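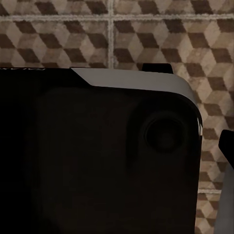
Appareil noir à bordure gris argenté

Foire aux questions - Location meublée, résidence Clason

Qui peut déposer une demande de logement ?
Toute personne majeure justifiant d'un contrat de travail, d'une inscription dans un établissement d'enseignement ou d'une convention de stage. Les dossiers sont instruits par ordre d'arrivée.

Quel est le montant du dépôt de garantie ?
Il est fixé à 500 euros pour un studio. La restitution intervient après l'état des lieux de sortie, déduction faite des sommes éventuellement dues.

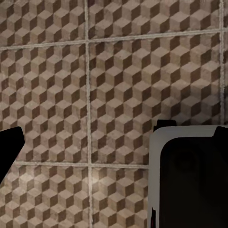

Rubrique : Entretien et état des lieux

Comment nettoyer les sols carrelés ?
Un détergent au pH neutre suffit. Les produits acides sont proscrits, car ils attaquent les joints. Toute fissure doit être signalée par écrit au service de gestion.

Puis-je percer les murs ?
Non, sauf accord écrit préalable. En cas de manquement, la remise en état peut être facturée jusqu'à 290 euros. 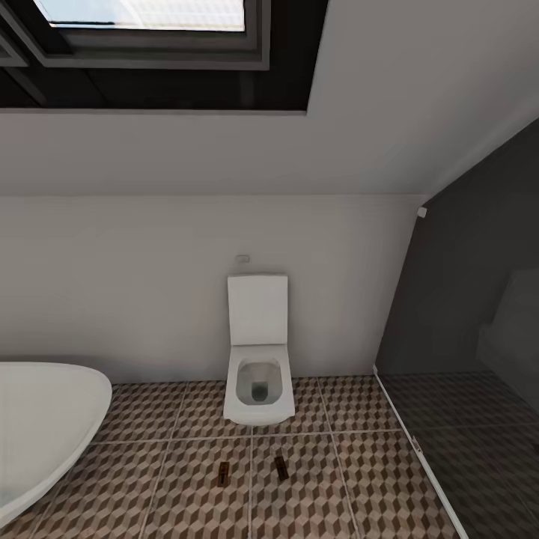 Temps de lecture : 2 minutes

Qui prend en charge les réparations ?
Les menues réparations (joints, ampoules, flexible de douche) incombent au locataire. Les autres interventions relèvent du bailleur et sont confiées à l'entreprise Wolent.

Comment donner congé ?
Par lettre recommandée avec avis de réception ou par remise en main propre contre récépissé, adressée à M. Geert Verbruggen, service des baux. Le préavis est d'un mois - il court à compter de la réception du courrier.

Les bureaux ferment-ils en fin d'année ?
Oui, la dernière semaine de décembre. La permanence téléphonique reste assurée pour les urgences. 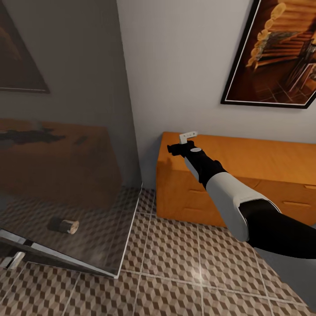
Commode en bois orangé et carrelage à motifs

Puis-je remplacer un meuble par le mien ?
La demande est à adresser à M. Anselmo Villalobos. Le mobilier figurant à l'inventaire ne peut être ni cédé ni entreposé hors de la résidence.

Page mise à jour le mardi 9 avril 2019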